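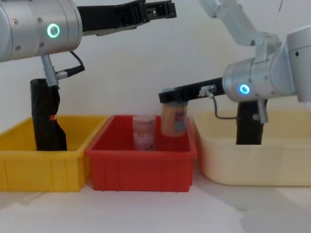
When the Treltow ensemble entered the chapel at Tindthorpe for its first residency, it brought four bowed instruments, a reed organ and no finished score. The recording that followed has now been issued by Sperling as *Grillska*, a single work of 84 minutes in two parts. It is the ensemble's longest piece to date and the first to have been written entirely for one building.

The title is taken from a farmhouse in which the earliest sketches were made. Members of the ensemble have declined to attach any further meaning to it, and the notes supplied with the record are brief. They give the tuning of each instrument, the position of the players and the order in which the sections were recorded. Listeners who hope for a programme or a spiritual text will have to look elsewhere, although the music will certainly attract such readings.

**The building**

Tindthorpe chapel stands at the end of an unmade track, and services are no longer held there. Its roof is low for a building of its length, and the walls are bare plaster above a band of dark panelling. Sound dies quickly near the door and lingers at the far end, where the floor rises by a single step. The ensemble treated this difference as part of the composition. In the first part of *Grillska* the players sit close to the entrance and produce short, dry phrases separated by rests. In the second they have moved to the step, and the same phrases are allowed to run into one another.

The reed organ belongs to the chapel. Its records describe it as instrument no. 677 of a maker whose workshop closed long ago, and it has been repaired on several occasions with parts that do not quite match. Three notes in the lower register sound slightly flat. The ensemble considered having them corrected and decided against it, choosing to tune the strings to the organ as it stood. Much of the character of the record comes from that decision. Chords that would be plain in equal temperament acquire a slow beating, and the pace of that beating governs the length of each section.

**Method of work**

Treltow has long favoured agreed limits over notated parts. For *Grillska* each player received a single card listing the pitches available in a given section, the pitch on which to begin and the pitch on which to stop. Dynamics were left open. No player was permitted to begin a new note until the previous one had become inaudible to the person seated opposite, a rule that placed the responsibility for tempo on listening alone.

The rule proved harder to keep than it appears on paper. In the early sessions there was a tendency to hurry, and long passages were set aside. The ensemble then rehearsed for a full day without the organ, playing at the lowest volume the strings would bear. The takes made after that rehearsal account for nearly all of the published record. Only the opening of the first part survives from the earlier attempts, and an attentive listener may notice that the bow pressure there is a little heavier.

Recording took place in August, when the chapel is at its driest and the bellows of the organ are least inclined to stick. Two pairs of microphones were used. One was placed among the players and the other in the gallery, and the balance between them shifts gradually over the course of the work. There is no added reverberation. A small amount of outside sound has been left in place, including rain on the slates near the close of the second part.

**The music itself**

The first part opens with a single viola tone, which is repeated at uneven intervals before the cello answers it a fifth below. The organ does not enter for some time, and when it does it is so soft that the ear first takes it for a resonance of the strings. From there the texture thickens by very small steps. At no point does it become loud. The most forceful moment of the first part is a passage in which three players stop at once and leave the organ exposed, with the noise of its mechanism plainly audible.

The second part is the more immediately beautiful of the two, and will probably be the one that is broadcast. It begins with the full ensemble and loses one voice after another. The flat notes of the organ are heard most clearly here, set against open strings, and the resulting pulse is at times slow enough to be felt as breathing. There is a risk in this kind of writing that patience will be mistaken for depth, and a section near the middle does remain on its chord for longer than the material can support. The closing pages, if they may be called that, restore the balance. The final tone is passed between the two violas until it can no longer be told which of them is playing.

Comparisons will be made with the older tradition of sustained-tone composition, and with the meditative recordings that share shelf space with it. *Grillska* sits a little apart from both. It is less strict than the former, since its players are free to respond to one another, and it offers little of the comfort associated with the latter. Those who know the ensemble's earlier work will recognise the dry attack and the preference for middle registers.

**The edition**

Sperling has issued the work on double vinyl in an edition of 1,032 copies, with a compact disc and download to follow. The sides have been divided at natural pauses, although the second part inevitably suffers from the interruption, and the compact disc should be preferred by anyone who wishes to hear it complete. The pressing reviewed was quiet throughout. The sleeve is plain grey card with the title printed on the spine only, and the notes are given on a folded sheet inside.

A public performance at Tindthorpe is planned for the coming season. Seating will be limited by the size of the chapel, and the audience will be asked to move with the players from the door to the step between the first part and the second. The ensemble does not intend to perform the work in any other building.

*Grillska* by Treltow is released by Sperling on July 6, 2018.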